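The Table from Worlow 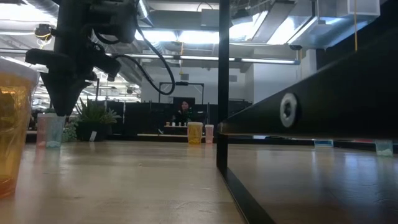
The pale table, with the orange container at its left side.

My aunt wrote to me in October that she was selling the house in Botville, and that I could have one thing from it. She wrote it just like this, one thing, and she underlined the word one. In our family we do not fight about money, but we have fought about chairs.

I took the early bus. It goes from Flarkel through Worlow and then along the river, and it stops at every place where a person could possibly want to stand. I had a sandwich with me and a small list. On the list were the wall clock, the blue soup bowl, the box with my grandfather's letters, and the sewing machine. Four things, and I was allowed one. I thought that during the ride I would cross out three of them, but when I arrived in Botville the list looked the same, only it had butter on it.

My aunt opened the door before I knocked. She had become smaller, or the door had become bigger. We kissed on both cheeks and she told me to keep my shoes on, and this frightened me more than her letter had done. For thirty years nobody had kept their shoes on in that house.

"They will pull up the carpet anyway," she said.

The rooms were half packed. On the walls there were clean squares in the places of the pictures. I walked slowly, as one walks in a museum, and my aunt walked behind me as the guard does. In the front room I stopped under the clock. It was not going.

"It stopped in the spring," she said. "I know what time it is."

I asked her which thing she would take, if she were me. She said she was not me and the soup was getting cold.

We ate in the kitchen, at the table my grandfather had bought in Worlow when he was newly married. The story of the table was told in our family at every holiday. He had gone to Worlow to buy a goat. On the road he met a man by the name of Shehata, who was moving away and had a table on his cart, and they talked until it was dark, and in the morning my grandfather came home without the goat and without the money. My grandmother did not speak to him for two days. On the third day she put a cloth over the table and served dinner on it, and it was a very thin dinner, because there was no goat.

When I was a child I believed that under the cloth there was something terrible. My grandmother never took it off when we were present. She changed it at night. I imagined a hole, or a burned place, or words that children should not read. Once, when I was seven, I lifted one corner, and she hit my hand with a spoon – not hard, but I remember the sound.

Now there was no cloth. The soup stood directly on the wood. I looked at it so long that my aunt asked if I had found a hair.

"It is only a table," I said.

"What did you think it was?"

I told her about the hole and the burned place. She laughed with her hand in front of her mouth, as she has done since her teeth were fixed. Then she stopped laughing and moved her plate to the side.

"She was ashamed that she liked it," said my aunt. "She had shouted so much about the goat. The whole street heard her. And afterwards she saw that it was a good table, and what could she do? She could not go around the street and tell them. So she covered it. At night, when you were all sleeping, she took off the cloth and sat here with her tea."

"You saw her?"

"I sat with her. I was the oldest, I had permission."

I put down my spoon. It had begun to rain, and the window made the small noise it always made in the rain, like somebody looking for a key in a bag. I tried to see my grandmother at the bare table at night, with her tea, not angry at anybody. It was difficult. In my memory she is always standing.

After the soup we washed the plates. My aunt washed and I dried, and she told me where each thing was going. The bowl was for my cousin in Flarkel. The letters were for my brother, who will not read them but has a dry attic. The sewing machine she was keeping, and she looked at me a little sharply, as if she had seen my list through my coat.

"So there is the clock," she said. "Or something else."

"The bus will not take a table," I said.

"Your grandfather carried it from Worlow."

"He had a cart."

"He had no cart. Shehata had the cart. He carried it on his back, the legs up. People thought it was some animal that was coming."

In all the holidays I had never heard this part. I asked her why it was left out of the story. She said that my grandmother did not like to tell it, for then one had to feel sorry for him.

I stayed until the last bus and then I did not take it. My aunt made a bed for me in the front room, under the clock. In the night I woke up and there was light in the kitchen. I went in with my shoes on. She was sitting at the table in her coat, with two cups in front of her, and one of the cups was already poured.

"Sit," she said. "You are old enough."

I sat. The tea was too strong. We talked a little about the goat, what color it would have been, and then about who in Botville had a truck.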